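4. Washing the foam shape board

Use this section for the Grandlow foam board and its blocks. Wash them after every 20 uses, or each Thursday if the playroom is busy.
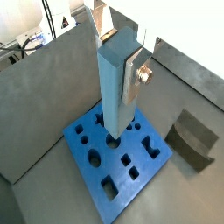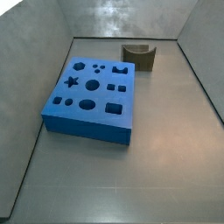
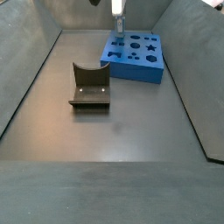 1. Take all blocks out of the board.
2. Fill a basin with lukewarm water and add one spoon of mild soap.
3. Wipe the board with a soft cloth. Clean inside the holes with a finger — never with a brush.
4. Rinse, then press gently between two towels.
5. Let it dry flat for one night.

Note: Blocks may feel tight in the holes while the foam is damp.

Caution: Do not use bleach or a dryer. Do not put more than 50 pieces in one basin.

For spare blocks, write to Hwa-young Yeom at Dorkico.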